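January 2023, and I've finally got round to writing about drying small things indoors, as promised to the three of you who asked!

We moved into the Prinbridge house in August, when I could peg everything out in the garden and never gave it a thought. Then the weather turned, the big airer filled up with jeans and sheets, and all the little bits (flannels, hand towels, dusters) ended up draped over the backs of chairs. It drove me mad. So I've gone over to hangers for the small stuff, and I'm a bit evangelical about it now.

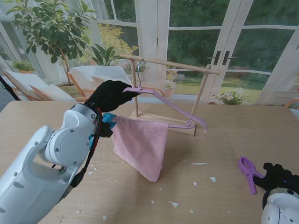 Towels hung by one corner are a bit of a family argument. My mum always folded hers in half over the line, and they dried with a damp ridge down the middle. I like a clip and a corner, like the pink one with the blue clip, so that it falls in a long triangle with air all round it. A lavender hanger hooked over a wooden dowel does the rest — and a little rack that stands on the table takes up no floor at all, so I can still get to the back door.

I paid 80p each for my own hangers at the Gauthier shop on Irnia Road and bought 21 of them, far too many, but they do come in handy for scarves. Get plastic ones if you can. My old wire ones left rusty marks on a perfectly good pillowcase and I'm still cross about it. 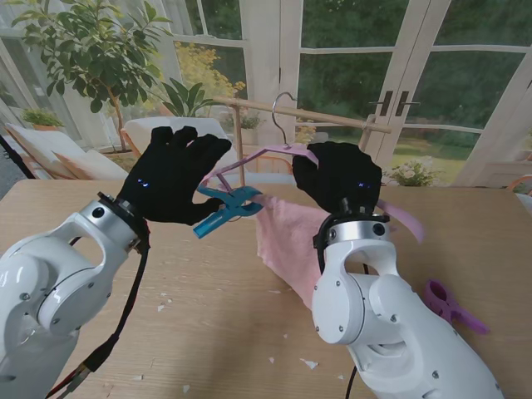 *Lilac-pink hanger, blue clip, pink cloth.*

Clips next! I like the big chunky sort, the kind you can work with cold fingers. I've had 5 of the tiny ones snap on me since the autumn, so those are going in the bin and I'm trying a bigger pack this week.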